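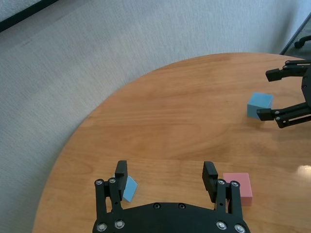 How to stack foam cubes so they stay up

A three-high tower is a good first exercise with small foam cubes. You need one pink cube, two light blue ones and a table with a bit of clear space in the middle. A round wooden table does the job well.

1. Wipe the tabletop. Crumbs under the bottom cube are the usual cause of a lean. Let it dry before you start.

2. Put the pink cube near the centre and spread the blue ones out, well away from where the tower will go. Leave a hand's width between a cube and the rim.

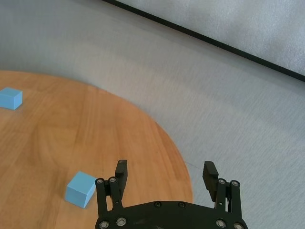 Gredel Block Play Club – Activity Sheets

3. Check each cube for dents. Foam keeps a thumbprint for a while, and a dented face should go at the side. If all the faces are marked, swap the cube for another. Our Skanell tub holds 116, so there is normally a spare.

4. Pick up the first blue cube by two opposite sides, about halfway up. Squeeze only enough to lift it.

5. Bring it over the pink cube and stop. Look from the front, then from the side, and lower it straight down. Don't slide it into place – foam grips foam, and the bottom cube will travel with it.

6. Let go with both sides at once. If one finger comes off late the cube turns slightly.

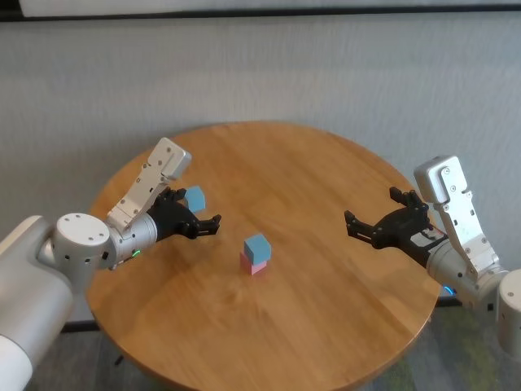 A small twist can be left alone at two high. If the upper cube hangs over one side, lift it off and put it down again, as nudging tends to shift both. Check that the pink cube is still flat on the table.

7. Lift the second blue cube the same way and raise it clear of the stack before you move it across. Most towers get knocked at this point, by a cube carried in too low.

8. Hold it just above the top, line up the front edges and lower it.

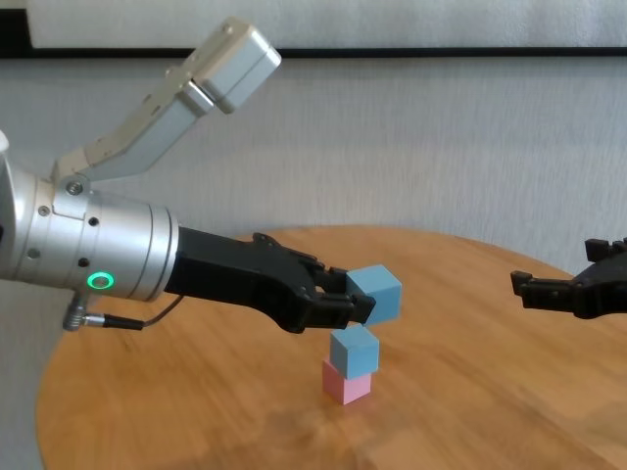 Keerthana Annamalai writes that she has beginners do step 8 sitting down, with their eyes level with the top cube, and that they line up the edges far better that way. She also keeps the pink cube for the bottom every time, so that everyone knows where to start.

To put away, take the cubes off from the top, one at a time. Store them with nothing heavy on them. The Treltlow sheet covers four high and bridges.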